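Home | Notebooks | Bench log | Protocols | Login
Reading time: 6 min

Jurkudora bench log
30/09/2021
Two-arm teaching, jars and tray, remote control

Writing this the same afternoon, before I forget the details. Please correct in the margin if you were at the station and remember something different.

Goal of the day: continue the Grasar set. The task is the same as in the last entry. One arm takes a container, the other arm stays free to help with the tray, and the operator drives both arms from the teaching handles. We want clean demonstrations where both grippers have a job. Until now we had too many where the left arm does everything and the right arm only waits, and Kernel learns this waiting very well.

State of the set this morning: 665 episodes marked as good. I want to go through them again in October, as I am not sure that we all used the same rule for "good" in the beginning.

Setup

Software on the control PC is the Makokha branch, not the main one. I did not update anything before starting. The handles were zeroed two times, as the first time the right one gave a small offset in the wrist rotation. It is a known problem. If you feel that the gripper turns a little when you only want to move forward, stop and zero again, do not try to compensate by hand. The compensation goes into the data.

Camera check was normal. I looked at each wrist view before the first episode and wrote down the settings in the sheet. Exposure was fixed by hand. With automatic exposure the table becomes darker each time when a white object comes close to the lens, and then slowly bright again, and I don't like this in the training data.

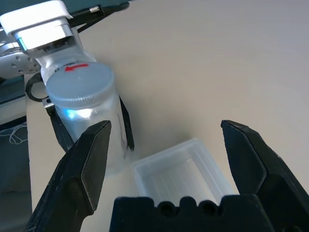

Wrist views are what the operator should use for the last part of an approach, and today I tried to be strict with this. From the head view everything looks well aligned much too early. The distance between the fingers and the object is hard to judge from far, and people close the gripper when the object is still in front of the tips. In the wrist view it is easier: with the fingers open wide, the tray should sit in the middle of the gap, and you can use both finger tips like a gun sight. When the tray is turned diagonally to the gripper, as it was in this case, the operator has to decide if he turns the wrist or goes for the short side. I prefer to turn the wrist, and to do it high, before going down. The other arm was holding the jar with the red arrow on the lid during this, and it is good practice to look at that arm also in the same view. If you can see it over the tray, you know already that you must not lift straight up.

Rules I used today for remote control (they are not official, but I would like that we all use them):

1. Move one arm at a time until both are near the work. After this you may use both.

2. Wait a short moment with the gripper open before closing. 2 seconds is enough. In the replay this makes a clear border between approach and grasp, and labeling is much faster.

3. When the container is closed in the fingers, check that it stands upright before you lift. The scuffed white bottle is the one to be careful with. It is narrower at the bottom, so the fingers hold a smaller part than you believe, and the cap is wider than the body and hides what is behind it. Use the red tape strip on the front as a vertical line. If the point of the tape is over the middle of the gripper, between the two screws, the bottle is centered. 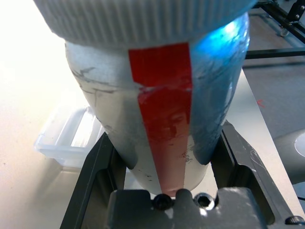 4. Do not correct a bad grasp in the air. Put the object back, open, and start the grasp again. If the object was already far from its place, end the episode and mark it as failed.

5. Speak before you switch the handles to another person. Today we switched once without speaking and the left arm made a small jump. No contact with anything, but I deleted the episode.

6. After the last episode of a block, open both grippers and bring the arms back to the start pose with the slow profile. The fast profile is only for an empty table.

Hand guiding, short trial

Before the break I made a short comparison with guiding by hand. This means one arm in the soft mode, no handles, and you simply take the wrist and lead it. I recorded 9 episodes with the left arm only. The paths are shorter and rounder than with remote control, and it needs almost no practice. For a new person it is a nice way to understand where the joints want to go and where they don't.

But I see two problems. The first is that my own hand and sleeve are in the camera views in every episode, so these pictures cannot go to Kernel as they are. The second is the gripper. With guiding by hand I had to close it with the pedal, and I was late with the pedal nearly each time. So the position is good and the timing is bad. Maybe hand guiding can be used only for the arm path, and the gripper timing is added from remote episodes. I don't know if this is worth the work. I leave the files in the trial folder, please do not mix them with the main set.

Both arms on the tray

After the break, back to the handles. The block was 30 episodes, always with the tray in the middle of the table and one gripper coming from each side. This is the part where the operators get tired, me too. You have to think about two wrists at once and the shoulders start to go up. I found it helps to keep the two grippers at different heights during the approach and also not on the same line, so there is no moment when both have to stop for each other. When both come at the same height they arrive together, the operator hesitates, and in the replay you see both arms shaking a little over the tray.
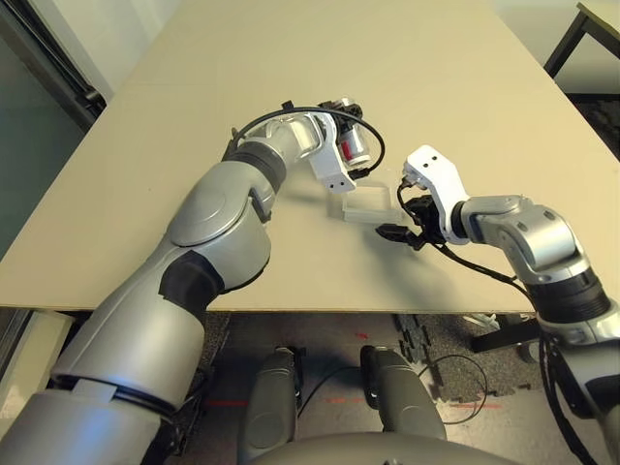

The order also matters. If the right gripper touches first, the tray slides a bit to the left and the left one has to follow it. If the left touches first, the same thing happens to the other side. Neither is wrong, but for the policy it is better if we choose one. I propose right first, always, and I changed the task text in the sheet to say this. The older episodes are mixed. I will add a column for it when I go through them.

I also looked at the force limit. The tray is thin and the walls bend if the gripper closes with the value we use for the jars. I lowered the limit for the tray block only and wrote the new value on the sheet. It must be put back before the jar block. I forgot it once today, and the jar slipped down in the fingers while the arm was moving. This episode is marked as failed, the reason is written in the comment, so please don't search for a problem in the gripper.

Replay check: I played three of the new episodes on the robot without operator. Two were fine. In the third one the tray was not placed exactly on the mark and the right gripper closed on the edge. This is only open-loop replay, so it says nothing about the trained policy, but it shows how much the start position matters. We should put a better mark on the table. Pencil is too weak on this surface, it cannot be seen in the wrist cameras.

Open points

- Offset in right handle after first zero. Still no reason found. Next time write down the temperature of the handle motor also.
- Same rule for "good" episodes. I will write half a page and put it in the Grasar folder.
- Tray mark on the table, thin tape in the corners maybe.
- Force limit should be tied to the task name in Makokha so that we cannot forget it. I looked in the config, it seems possible but I did not try it.
- Cable on the right gripper: check the length of the loop before the next block. I want a bit less slack there, but the wrist must still make the full turn.
- Training run with the new tray block starts tonight on Kernel. Log goes to the usual place. I look at it in the morning, and if the loss looks strange I stop it and write here.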